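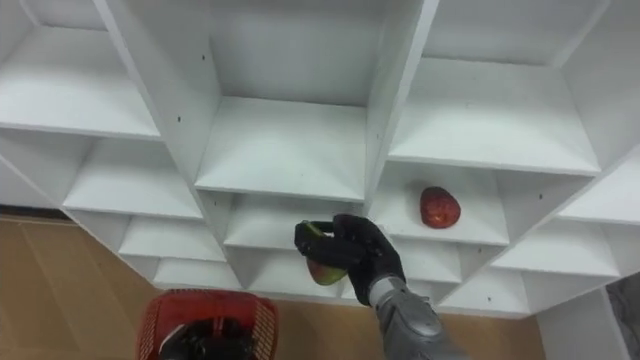
Dymphna Nic Aodha
Test technician, shelf handling bench

Notebook | Bench rules | Kit booking | Incident log | Search

4/16/25

Shelf work, Mutus arm. Writing this up before I lose the thread. Akua wants the bench rules redone so the three old sheets become one, and half of what's on them dates from when we only ran the Badolix gripper, which couldn't close on anything bigger than a tin lid.

Fruit on the shelf unit again. Mango in the right hand, red fruit already in its cubby. Going through the draft rules one at a time against what we do at the bench, and marking where the two part company.

Rule 1, start pose. Draft says hand open, arm below the bottom shelf, base brake on. Fine. Add: brake light checked by eye, and said out loud. We've all been relying on the screen and the screen lags.

Rule 2, standing distance. Old sheet says "well clear", useless. Zihan measured full reach plus the swing of the elbow and wants a taped line. Agreed. Tape goes down before the next session and no one steps over it with the arm live – that includes picking up dropped fruit. Stop first, then fetch. I have broken this one myself, twice.

Rule 3, speed. Draft cap is 50 percent anywhere in front of the shelves. Mulugeta says too slow for long reaches to the outer cubbies. I'd leave it at 50 until we have the numbers. The dividers are thick and white and so are the backs, all one finish, and I don't trust the depth reading on the edges. A knuckle into a divider at full speed is a repair, see February.

Rule 4, grip. This is where I disagree with the draft. It gives one force limit for "produce". A mango and an apple aren't the same thing, and a ripe mango isn't the same as a green one. Proposal: limit set per item, written on the run sheet, lowest value first and stepped up only if it slips. Fingers over the top and thumb from the side seems to be the hold to keep for mango, it leaves the underside clear to meet the shelf floor. Ojārs to say whether the Clilell controller can store limits per item or if we type them in each time. If we type them, second person reads them back.

Rule 5, letting go. Not on any sheet!! Needs to be. Fruit must be over the shelf floor and touching before the fingers open. Hovering in front of the cubby at shelf height doesn't count, however good it looks on the monitor.

Rule 6, floor. Anything standing by the unit goes on the run sheet, baskets included. Basket position matters if the arm is going to drop to the lower rows. Mark the spot on the floor and use the same one.

Glove checks – the sheet says every 3000 grasps. Don't know where that figure came from. Akua thinks it was copied over from the Au bench, differnt glove, different load. Keep it as the outside limit but look at the fingertips at the start of every session and write down that you looked. A blank box is not a check.

Stop button: held by a person, not put down on the trolley. One person holds it and does nothing else. No phone, no notes (so I can't write this while holding it, fair enough).

Still open
– who signs off a change in speed cap, Akua or whoever is running
– bruised fruit, do we bin it or log it and carry on. I say log it, soft spots change the grip
– screw holes in the shelf panels, Zihan asks if the vision picks them up as objects. Haven't seen it happen. Try 4 runs with white dots stuck over them and 4 without
– old sheets to come off the wall once the new one is aproved and not before

Draft goes to Mulugeta tonight. Comments in the margin please, not by message, I can't find them afterwards.

Recent entries
Badolix gripper: taking it out of service
Tape on the floor, which sort lifts and which doesn't
February knuckle repair, parts and time
Run sheet, version 6
Clilell controller: restart order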